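Furniture and Fittings for Shared Rooms
Handout 7: Worktops, seams and the space in between
Tutor: Ailsa Aitken

Last week we did chairs, and I am grateful to everyone who brought one. Please take them home.

This session is about tables, and mostly about what happens when you buy one and then need a second. The brochure answer is that you put them side by side. The Mundholm brochure says this over a double-page spread, with tulips. In a real room the floor slopes, the second table comes from a later batch, and you end up with two surfaces which are on speaking terms but no closer.

Terms to know before the practical:
Seam: the line where two tops meet.
Lip: the difference in height across a seam. Run a fingernail over it, or a full mug if you prefer drama.
Return: the part of a top that turns away from the main run. 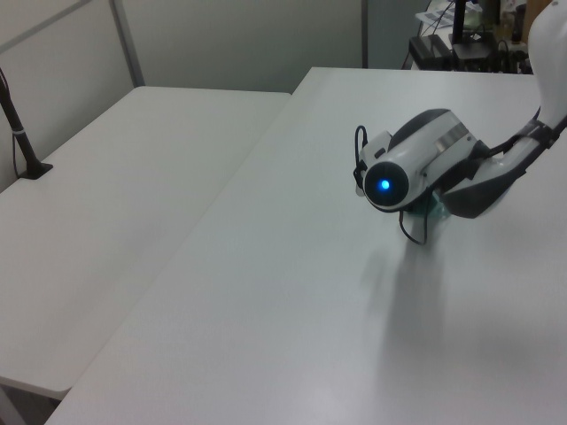 Pale worktops are the default choice for shared rooms, and the arguments in their favour are mostly made by people who don't clean them. White does bounce light about nicely, and a matt finish spares you the glare. It also takes a shadow very clearly, so have a look at how soft or hard the shadows fall before you blame the lamps. Now follow the straight seam between the two white tables. The left-hand one sits slightly lower and at an angle, so you have a lip and a return in one go. Note its rounded front corner too. Irfan Wijaya will tell you a square corner looks smarter, and he is right, until you walk past it with your hip.

Levelling, in order:
1. Clear both tops.
2. Find the higher table and leave it alone.
3. Raise the lower one at the feet, a half turn at a time.
4. Check the seam at both ends. Then check it again after lunch.

Reading: Mak, Tables in Company, page 221 to the end of the chapter. The footnote on beer mats is meant seriously.

For September: measure one seam at home or at work and bring a sketch. Anisa Yusof has the spare feeler gauges. She would like them back.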